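Hand and Wrist Camera Comparison: Minutes, 1 July 2023
Held at the Timden site. Minutes of the previous meeting were approved, the spelling of Strömberg having been corrected in them yet again.

1. Wrist camera
The view under the Elden hand was reviewed. The thumb takes up a good deal of it. Members felt they now knew the thumb well.

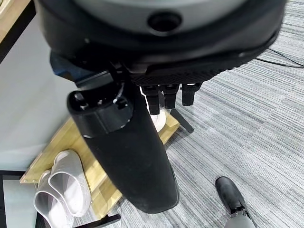
Page 2

The Strömberg mount sits further out and sees more, at the price of knocking into shelves. Dramville has been asked for a shorter bracket. Dramville has been asked before.

2. Test layout
Slippers were kept as the standard load for both hands. A proposal to move on to mugs was deferred to later in July.
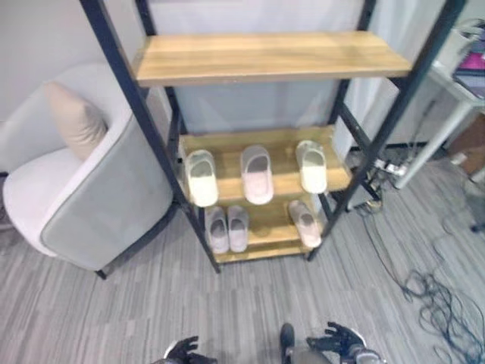
Slippers on the middle and bottom shelves, top shelf clear.

3. Controllers
The log now stands at 3,383 grasps, of which 166 are marked "other". The meeting declined to open "other".
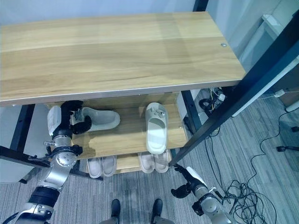
Controller settings took up most of the item. The old one closes all fingers together, and the new one lets the thumb arrive late, like several members. For heel grasps, with the fingers curled over the slipper as the left hand has them on the middle shelf, the new one was preferred. Both stay in use until the log is sorted.

4. Head camera

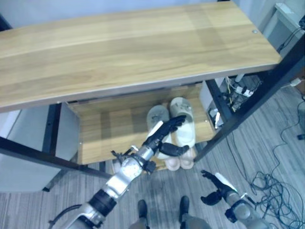 Timden replied that the head view was good enough for choosing a grasp, and asked that the wrist camera be kept for the last stretch only. Agreed, with grumbling.

Action: Elden to send 2 spare thumbs.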